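Sunday, 23/02/2025

House rules for an arm in a bedroom

I have now read 116 pages of safety guidance for robots that share space with people, and I can report that most of it was written by someone picturing a factory. There is a yellow line on the floor. There is a fence, or there used to be a fence and everyone is very proud of having taken it down. There is a trained operator, who is wearing shoes.

My work happens in bedrooms. They're set up for the purpose, with a real bed and a real nightstand and real clutter, but they are bedrooms in every way that matters to a robot, and the yellow line would have to go across the duvet. So at Drovine we ended up writing our own rules, on top of the official ones, and since September I've been the person who keeps the document. It started at 5 rules. It is now at 35, and I'm the one who gets the looks when it grows.

A few that have earned their keep.

Rule 3: clear nothing. The early habit was to tidy the nightstand before a run, so the arm had one object on a nice bare top and all the room in the world. The numbers looked wonderful. Then you go to an actual person's house and there's a phone, and a charger, and a glass of water from last Tuesday. If the job is tissues, the tissues share the table with whatever normally lives there, and they sit close enough to be annoying.

Rule 8: cords are objects. This one took an embarrassing amount of arguing. A planner will happily give you a beautiful path around a telephone and have no opinion at all about the curly thing hanging off it. Our rule says any cord on or beside the surface gets written on the setup sheet with the side it hangs on, and the arm comes in from the other side where it can. The arm's own cables count too. Loops that look tidy at rest have a way of getting longer when the elbow bends.
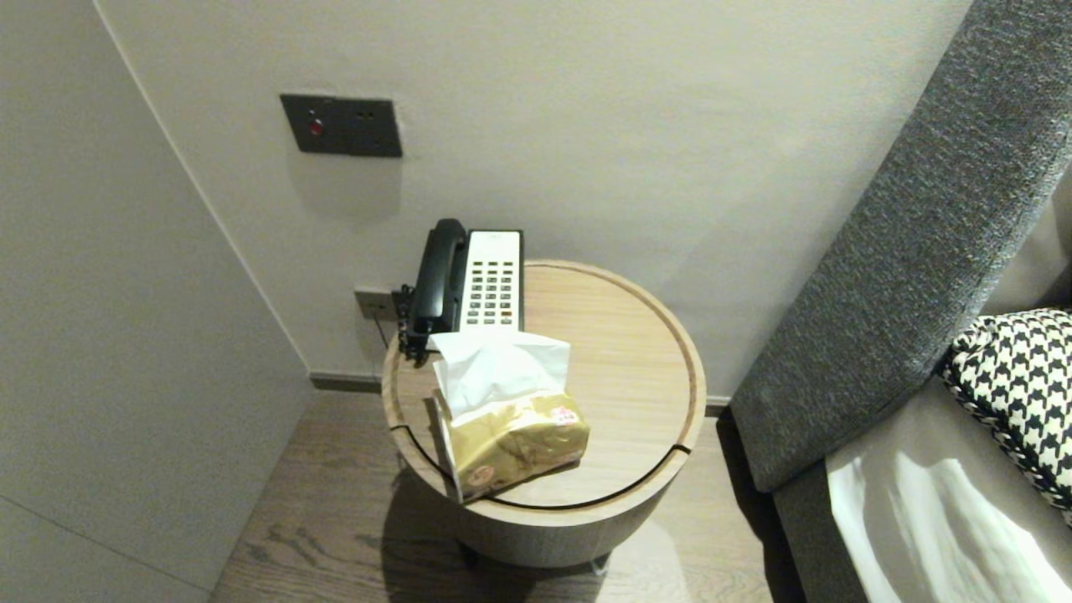
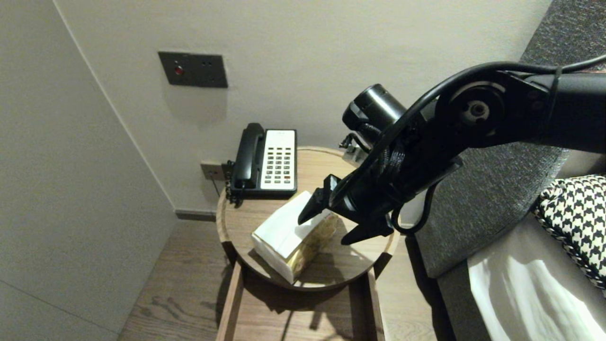
Rule 11: come down from above, and come down open. On a small round top there isn't much room to sweep in sideways without taking something along for the ride. Fingers open before the descent, never during it, and we hold still over the target for a beat before going lower. The hold costs time and looks dim on video, as if the arm has forgotten what it came for. I have been asked to take it out by two separate people who make videos. It stays, because that pause is when a person standing nearby can tell what's about to happen and say "no."

Rule 12 follows from that: somebody has to be close enough to say it, with a stop they can reach without crossing the arm's path. You would think this goes without saying. I went back through our logs and found that the stop was usually on the desk with the snacks.

Rule 19: soft things get their own speed. Bedding moves, slumps and gets caught on corners, and the safe distance from a headboard means very little once a pillow has slid into it. We treat the whole bed as occupied, even with no one in it. I like this rule best and it's the one most often called fussy. The Waltenetti checklist, which I otherwise admire and steal from, files beds under "furniture, static." I would love to meet that bed.

Rule 27: write down the dull failures. A dropped object gets a paragraph and a meeting. A tissue that tears, or a pack that shuffles a little each time until it's up against the phone, gets a shrug. We now log the shuffles. After 216 entries I can tell you that they are boring to read, and that they changed more of our settings than the drops ever did.

There are bad rules in there too. Rule 22 requires a fresh setup sheet if the table is "substantially" moved, and we've never agreed on what that means, so people either fill in a sheet after a good sneeze or not at all. Amaral, who we share the document with, crossed it out in their copy and wrote a distance in its place. I'll probably copy them and pretend it was already in the draft.

I was also asked to get the whole thing onto one page. I tried. At a type size you can read without help it comes to four, and the cord rule is most of page two. Next revision goes out once I've settled the thing about the sneeze, and if you've got house rules of your own, particularly about lamps, please send them. We have nothing on lamps.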